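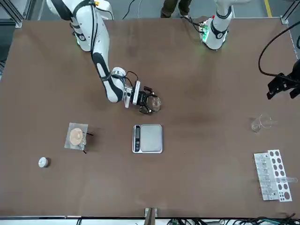 One reader of the last version wrote in that Travora kept losing glass vessels in the depth map, and yeah, mine did too! So let's set that up before you run anything.

Step 4. Clear objects

1. Stop the planner and open the Perception tab.
2. Turn on "Fill transparent" (it's off by default, grr).
3. Set the mask margin to 26 pixels. I tried 30 and it started swallowing the scale.
4. Restart the node on port 2710 and wait for "ready" in the log.

Note: if you're still on build 118, the switch is under Filters.

Caution: keep the speed slider low for your first grasp, and keep a hand near the stop button. The filled-in shape is a guess, and the planner trusts it completely.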